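4.3 Preparação da estação e recolha de demonstrações

A presente secção aplica-se à recolha manual de demonstrações com a pinça portátil Eltier, destinada ao conjunto de treino Kurnonora. Antes de iniciar, o operador deve ter concluído a calibração descrita na secção 4.2 e dispor de, pelo menos, 4000 MB livres na unidade de gravação.

1. Limpe o tampo da mesa com um pano seco e retire os objetos que não constem da ficha da tarefa ou da lista de elementos de fundo autorizados.

2. Verifique o aperto dos parafusos das almofadas de espuma. Uma almofada com folga altera a abertura registada e obriga a repetir a calibração.

3. Abra e feche a pinça três vezes, sem objeto, e confirme no programa Flokico que o valor de abertura regressa à posição inicial.

4. Coloque os objetos da tarefa sobre a mesa. Na tarefa «Porta-chaves», as etiquetas de plástico são deixadas em monte, com as argolas metálicas e as correntes sobrepostas. Não as alinhe nem as separe por cor.

5. Posicione a pinça aberta junto à superfície, com as duas almofadas voltadas uma para a outra e o monte visível para a câmara.

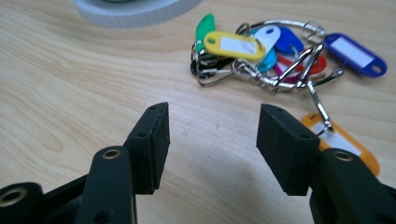 6. Prima o botão de gravação e aguarde o sinal sonoro. O movimento só deve começar depois do sinal; os episódios iniciados antes são rejeitados na importação.

7. Aproxime a pinça da etiqueta indicada na ficha, a velocidade constante. Feche as almofadas sobre o corpo de plástico da etiqueta.

8. Levante o conjunto, desloque-o para a zona de destino e abra a pinça por completo. Mantenha-a imóvel até ao segundo sinal sonoro.

9. Classifique o episódio no Flokico como «concluído», «parcial» ou «falhado». Os episódios falhados são conservados e não devem ser apagados pelo operador.

10. Volte a dispor os objetos antes do episódio seguinte, variando a orientação do monte e a distância à pinça.

Nota: As argolas refletem a luz com intensidade. Se o programa assinalar zonas saturadas, reduza a iluminação superior e grave um novo episódio de teste. Não cubra as peças metálicas nem lhes aplique produto mate.

Nota: Uma sessão compreende 30 episódios. A tarefa «Porta-chaves» fica encerrada quando o total validado atingir 2000 episódios, distribuídos por todas as estações. O lote de junho contém 529 episódios validados, que não devem ser gravados de novo.

Cuidado: Não puxe a pinça se uma corrente ficar presa nos dedos ou nos orifícios da estrutura. Interrompa a gravação, pouse a ferramenta e liberte a corrente à mão.

Cuidado: Mantenha os dedos fora do espaço entre as almofadas durante o fecho.

As dúvidas sobre a classificação de episódios são encaminhadas para Ama Amoah. A substituição de almofadas e de outras peças sujeitas a desgaste é requisitada a Fiifi Ankrah, através do formulário Bognár, com indicação do número da estação.

4.4 Transferência dos dados

Terminada a sessão, ligue a unidade de gravação ao posto de importação e selecione a pasta da tarefa. Não altere o nome dos ficheiros.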